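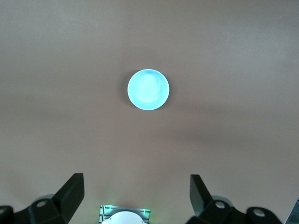

Page last changed: December

Fultelen Tableware Set: Cups
Data card, version 6

Summary
The Fultelen set records everyday drinking cups standing on plain tables. It was compiled at the Privcombe centre for use in studies of household objects, and is issued in two parts: Hegarty (cups alone) and Pronier (cups with saucers, plates or cutlery). This card covers the Hegarty part only.

Contents
Hegarty holds 700 records. Each record consists of one picture and one line of notes giving the colour of the cup, whether it is empty, and the kind of surface on which it stands. The light blue cup on the brownish-beige tabletop is entered as "blue, light; empty; plain surface". Shades within a cup are not noted separately — a paler floor or a whitish rim does not change the colour entry.

Terms used
"Cup" means any open drinking vessel, with or without a handle. "Rim" means the upper edge. "Floor" means the inside bottom. Shadows are not entered in the notes.

Divisions
100 records are held back for checking. The remainder may be used freely within the terms below. The 14 records withdrawn from the previous version had incorrect colour entries and should be deleted from older copies.

Known limits
Sizes are not given. A cup seen from directly above shows little of its height, and users should not attempt to work out capacity from such views. Patterned cups are few. Glass is not included.

Terms of use
The set may be copied for teaching and research. Altered copies must carry a different name and state what has been changed. Corrections should be sent to the Privcombe records desk, quoting the record number and the version of this card.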